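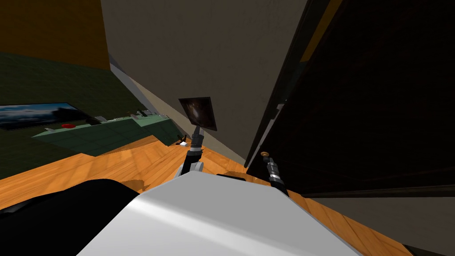 Simulation acceptance rules for two-arm household tasks
Forum: Practice and Standards

hyun_rig
We are rewriting our internal rules for accepting simulated episodes into the evaluation set. The current draft has a clause I would like opinions on:

"4.2 While one arm holds an object, the other gripper shall keep a minimum clearance of 3 cm from fixed furniture unless the task calls for contact."

Tasks are the usual household kind: one hand carries something flat, the other opens a door or pulls a knob. The clause was written by Hae-won Bae for the Drurkirby cell, where the furniture is real and expensive. I am not sure it should be applied to simulation unchanged.

oslo_torque
It should not. To pull a small knob near the corner of a door, the gripper has to come in close to the panel. With 4.2 as written you reject most valid approaches, or you argue over when "the task calls for contact" begins.

We use a phase flag. Clearance is enforced in transit and dropped once the approach phase is declared. The policy has to declare it.

Dratari_QA
Disagree with dropping it. If clearance is not checked during approach, you will not catch a wrist that grazes the frame of the door on the way to the knob. We reviewed 1,676 episodes last December and the grazes were nearly all in approach. Keep the check, reduce the distance, log the closest point per link.

oslo_torque
Per link is fine. A single number for the whole arm is what I object to.

yi-an.yeo
Two points on the draft.

1. The clause says nothing about the held object. If the left hand has a tablet-sized item, the item's corners stick out past the fingers and need their own collision shape for as long as the grasp lasts. Many scenes attach the mesh on grasp and leave the planner's copy of the robot as it was.

2. It says nothing about the robot's own torso. From a head camera tilted down, the torso can fill the bottom center of the view, and whatever is behind it is hidden. Any rule on clearance should say whether it is computed from simulator state or from what the robot can observe. These give different results and should be reported separately.

hyun_rig
Agreed on 1, I will add it. On 2, we compute from state. Is anyone scoring from observation only?

yi-an.yeo
Multum does, as a second column. Do not use it as a pass or fail gate. It is useful for finding episodes where the arm was clear by luck.

kestrel9
Small objects on the floor should be covered too. Our rule was "base path free of obstacles", and reviewers read that as furniture only. Anything lying on the planks near the end of a counter was ignored until the base drove over it. We changed the wording to "any body not part of the floor".

Dratari_QA
That wording catches rugs.

kestrel9
Yes. Rugs are tagged as floor in our scenes. If yours are not, you need an exception list.

plinth
I would question having a rule this detailed at all. Yang format logs already carry contact force. Set a force limit, reject anything above it, and let the arm go where it likes.

oslo_torque
A force limit only tells you about contacts that happened. Simulated contact on thin panels is also poor. We have had a fingertip pass through a cabinet door between time steps with zero force logged.

plinth
Then fix the time step.

oslo_torque
We did, and it still happens on fast retracts. I would keep both checks.

hyun_rig
Revised text, dated 19/11/2024:

4.2a Clearance is computed from simulator state, per link, for both arms and for any held object.
4.2b In transit, minimum 3 cm to fixed furniture. In approach, minimum 5 mm for all links except the fingers.
4.2c The start and end of approach are declared by the policy and logged.
4.2d Any body not tagged as floor counts as an obstacle for the base.
4.2e Contact force is logged at every step. Limit to be set per task.

Dratari_QA
4.2c needs a maximum duration, otherwise a policy can declare approach at the first step and stay there.

hyun_rig
Good catch. I will put in 3,000 steps as a placeholder – comments on the value welcome.

plinth
Still too many clauses, but I can work with 4.2e.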